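Pushpa Srivastava
17/11/2018

Sharing what I learned about marble-look tabletops, after reading up for two weeks.

Real marble etches. Lemon juice or vinegar leaves a dull spot even if you wipe fast.

The Ganora sample I ordered had pink veins on cream. Over 400 dollars more than the plain white, so no.

Marble pattern, cream with orange and pink veining:

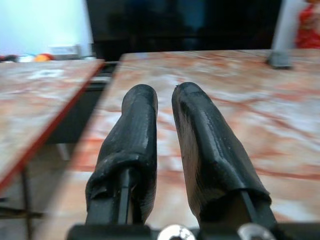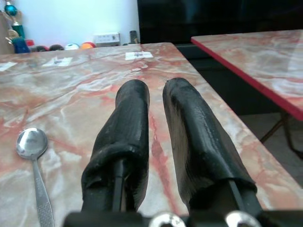 Custine quoted me July for delivery. The shop in Nesadcombe can do it sooner but only in gray.

Going back Monday with a tape measure. Will post the final price.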